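Primlow Table Project
Progress report to the Jarnuda Fund
Jun 30, 2026
Prepared by Assunta Fabbri, project lead, Vernotholm

Dear all,

Thank you, as ever, for your patience with us over the spring, and for the kind note that came with the second instalment. It went up on the wall beside the kettle and has been read by everyone who has waited for the kettle since. This report covers the second stage of the grant, from the move into the new room to the end of June, and I have tried to keep to the headings you sent, although I am afraid I have wandered a little under one or two of them.

Where we have got to

You will remember that the Primlow project is about small everyday jobs at the table: laying out, serving, clearing away and putting things back where they belong. When we first wrote to you we had a long and rather hopeful list of these jobs. We have since cut it down to 16, which has done everybody a world of good. Each one now has its own written sheet, with the things needed, the way the table should look at the start, and the way it should look when the job is finished. Writing the sheets took far longer than I had allowed for in the plan. It is surprisingly hard to say in plain words what a cleared table is, and we had some lively afternoons over whether a tray left in the middle counts as tidy or as one more thing to put away. (We settled on tidy, so long as there is nothing lying beside it.)

By the close of this stage we had logged 1,146 finished rounds across all the sheets. The target we agreed with you for the end of the whole grant is 1,511, so we are in good heart about reaching it, and I would sooner spend the remaining weeks on the jobs that are going slowly than race ahead on the ones we already do well.

The room

The room at Vernotholm has settled down nicely. The white tables were the best thing we bought with the first instalment. They wipe clean in a moment, they can be pushed about to suit the job, and small things show up well against them, which matters more than I had understood when I was filling in the order form. We did look at a wood finish, which would have been more homely, and there are still people here who would have preferred it. The floor is easy to sweep, and the chairs are light enough to carry in one hand.

We are still short of storage. At present the trays, packets, cups and cloths live in stacked boxes along the corridor, sorted by sheet number, and it only takes one box going back in the wrong order to lose us half a morning. I have asked Russo, who supplied the tables, for a price on open shelving, and I will send it on to you when it comes. It can be met from the furniture line without touching anything else.

The tray sheets

Four of the sheets use a serving tray, and these are the ones I most wanted to tell you about, partly because they have been the most troublesome and partly because I have grown rather fond of them. They run from the very simple to the quite fiddly. In the first, one light thing has to go from the table onto the tray. In the last, a full tray has to be emptied and everything on it put back in its place, and that one still defeats us more often than I would like.

We tried a good many trays before choosing. The pale ones got lost against the tabletop, and the very shallow ones let things slide straight off again. In the end we went for a round, dark brown one with a raised rim, and it has served us well. Its one fault is that it catches the light from overhead, so a faint streak can show across the middle, and newcomers do sometimes take it for a mark and go looking for a cloth.

The light things have been harder to get right than the tray. A cup or a spoon stays the shape it was when you put it down. Thin, shiny plastic does not. It flattens, it folds over on itself, and it has no obvious edge to take hold of, so a small blue piece lying flat on the table can be a much slower job than a full cup. We have put more time into this than into any other part of the tray work, and I think rightly, given how much of what ends up on a real kitchen table is wrappers and packets of one sort or another.

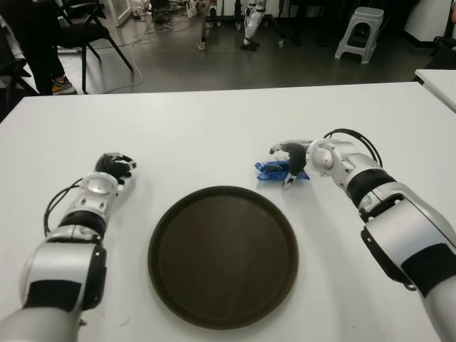 What has gone slowly

I promised to be open about the slow parts, so I will be. The cloth sheets are behind. Folding sounded a modest sort of job when we wrote the proposal, and I now think we should have left it until the very end. We have rewritten the folding sheet more than once, and the present version asks only for a single fold with the corners more or less together. I would be glad of your view on whether that is enough for your purposes, or whether you would like us to keep trying for the neat square we first described.

We also lost several working days early in June when the lights over the far side of the room had to be replaced. The work had to be done, and the new lighting is kinder and more even, but the tables had to be cleared and covered while it went on and it took us a while to get going again afterwards.

Lastly, the record-keeping. Until this stage each round was written up on paper and typed in later, and my handwriting was blamed (fairly, I think) for a number of puzzling entries. We now type the notes straight in at the table, with one line for how it started, one for how it ended and one for anything odd. The older paper notes have all been typed up and checked, and the originals kept in case you would like to see them.

Money

Spending is in line with the plan. The tables and chairs are paid for in full. The line for small household things is a little underspent, as trays and cups cost less than we had feared, and I should like your permission to move what is left there towards the shelving if the Russo price comes in higher than expected. Travel has hardly been touched. The full sheet of figures is coming to you separately in the usual form.

What comes next

Over the next stage we mean to finish the tray sheets, get the folding to a point where we are content to leave it, and start on the two sink-side sheets, which will need a washing-up bowl, a rack and a good deal of patience. We would also like to try some of the jobs with the table less carefully laid, with a few extra things standing about, as there are in any ordinary kitchen. I expect the numbers to dip for a while when we do this, and I mention it now so that it does not worry anyone when the next report arrives.

You would be very welcome to visit. Mornings are best, as the room is at its liveliest then, and if you let me know beforehand I can make sure there is a table laid out for whichever sheet you would most like to see.

With warm thanks from all of us,
Assunta Fabbri

Related items
Primlow Table Project: first stage report
The 16 table sheets: full list
Furnishing the Vernotholm room
Notes on choosing trays and cups
Jarnuda Fund: guidance for reporting

Contact the Primlow project office, Vernotholm | © 2026 Primlow Table Project | Back to top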